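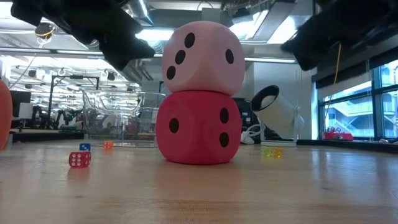

How are points awarded in the Surkden League?

A win is worth three points and a draw is worth one. Teams level on points are separated by goal difference, then goals scored, then the results between the clubs concerned. If clubs still can't be split and a promotion or relegation place depends on it, a play-off is held at a neutral ground.

How many players can be named on the team sheet?

Eleven starters and up to five substitutes. Three substitutes may be used in league matches and five in cup matches. The sheet must reach the referee 30 minutes before kickoff. Late sheets carry a fine.

Can a player on loan play in the cup?

Yes, if the parent club gives written consent and the player has not already appeared in the same competition for another club. Consent must be filed with the registrations secretary, Hashini Uddin, before the tie. A loan player may not play against the parent club in any competition.

What happens if a cup tie is level after 90 minutes?

Ties in the first two rounds go straight to penalty kicks. From the quarterfinals on, two periods of extra time are played first. There are no replays.

When does the registration window close?

The first window closes at the end of September. Transfers between league clubs after that need approval from both clubs and the league. Free agents may be signed until 24th December.

Who decides whether a pitch is playable?

The match referee. If the home club has doubts before the referee can travel, it must ask for a local inspection by a registered official. Fixtures Secretary Mizanur Navaratnam must be told of the result by phone. Email is not accepted on match day.

What is the ground capacity at Vondville?

The licensed capacity is 2,000, of which 298 are seats. For segregated matches the limit drops to 800, and away supporters use the Anozie Road entrance only.

What happens if a match is abandoned?

It is normally replayed in full. The score at the time does not stand unless the league rules that one club caused the abandonment. Yellow and red cards shown before the abandonment remain on record.

How many cautions lead to a suspension?

Five cautions in league play bring a one-match ban. Ten bring a two-match ban. Cup cautions are counted separately.

How does a club appeal a red card?

Appeals are allowed for mistaken identity and wrongful dismissal. Send the form, the fee and any video to Shafiq Cassim by noon on the second working day after the match. The fee is returned if the appeal succeeds.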